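Subject: Re: [linen-share] Folding the thin baby blankets so they fit the bins
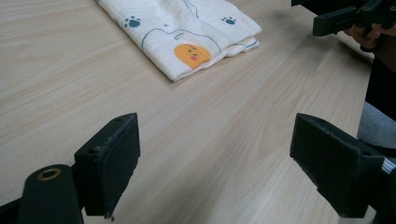 1. What I'm answering

Quoting the earlier message so people who read in digest form can follow:

> Hi all,
> We got the October bags sorted at Haverford and the thin
> cotton blankets are giving us trouble again. The fleece ones
> stack fine. The thin ones slide, and by the time a bin gets to
> Skirnside the top half has come undone and they have to refold
> everything before it can go on the shelf.
>
> Questions:
> - Is there an agreed fold? Ours are in quarters, some of the
> Skirnside ones are rolled.
> - Do we iron them? One of our people irons and the rest don't.
> - Does the print go on the outside or the inside?
> - What do we do with the ones that won't come out square?
>
> The sheet on the wall only covers towels and crib sheets.
>
> Thanks,
> Haverford sorting table

There was an agreed fold, but it was only ever written on the lid of a bin, and that bin got replaced. I'll put it here and somebody can copy it onto the wall sheet.

2. The fold

This is for the square thin ones, the muslin type and anything close to it. The blanket in the photo is folded flat in a rectangle with the print on the outside, and that is the general idea.

Lay the blanket on a bare table, print side down. Don't use the table with the plastic cover, the cloth sticks to it and pulls crooked.

Smooth from the middle toward the corners with your forearm. Don't pull on the corners. Crinkled cloth stretches and then it won't line up with itself.

Fold in half, edge to edge. Fold in half again the same direction so you have a long strip. Smooth it once.

Fold the strip in thirds. Press down with both hands for a second or two before you let go. Turn it over so the loose end is underneath.

The loose end underneath is the part that was getting skipped, and I think it accounts for most of the sliding. A corner flap that lifts a little is fine. A whole layer hanging out is not, and it will catch on the next one when someone pulls it from the bin.

Please stop rolling them. Rolls look good on the shelf at Skirnside but they take up more of the bin and they come open in the van.

3. Ironing

No. Gauzy cotton is supposed to look crinkled. If you iron it flat it goes limp and the size changes, and after one wash at the other end it will be crinkled again anyway. I know the person who irons does a nice job. There are crib sheets that could use the attention.

If a blanket comes out of the dryer in a ball, shake it out hard, hang it over a chair back for a while, and then fold it.

4. Print outside

Print goes outside, with whatever is most recognizable on top. The families picking from the shelf go by the pattern, and if they can't see it they unfold four or five to find the one they want. The one in the photo is a good example: blue paw prints and a round orange face on white, with some of the dark line drawing. You can tell what sort of blanket it is even though the face runs into a fold. It doesn't have to be centered. Please don't refold a blanket to get the whole picture showing.

Plain ones go in the same stack. I have seen them sorted into their own pile and I don't think it helps.

5. The ones that won't come out square

Some of them have shrunk more one way than the other. Fold them the same way, match the two long edges, and let the short ends be uneven. Put the uneven end on the inside of the last fold.

If it's so far off that the finished fold won't lie flat, put it in the bag marked for Trarkico. They take cotton for rags and don't care about shape. Same for anything with a hole you can put a finger through. Small pulled threads are all right, just snip them, don't tug.

Stains: a faint yellow mark along the hem is usually old milk and will often come out with a second wash. Give it one more try and then it goes in the Trarkico bag too.

6. Bins

The clear bins from Wudholm hold two stacks side by side. Stand the folds on edge with the rounded fold up if the bin is going by van, and lay them flat if it's staying put. Leave enough room to get a hand down the side. Last winter we sent out nearly 200 of these blankets packed so tight that the lids bowed, and 3 of the lids cracked.

Put thin ones with thin ones. A fleece blanket in the middle of the stack makes everything above it lean.

Write the bin number on the masking tape and not on the lid, for the reason given at the top of this message.

7. Still open

I don't have an answer on the big rectangular ones, the kind sold as swaddles. We have been folding them in half first and then treating them as above, which works but makes a thick bundle. If Skirnside has a better way, post it.

Also, does anyone still have the spare roll of wide masking tape? It was on the shelf over the dryer at Haverford and I couldn't find it this morning.

--
Laundry and folding, linen-share
To leave the list, send a blank message with "unsubscribe" as the subject.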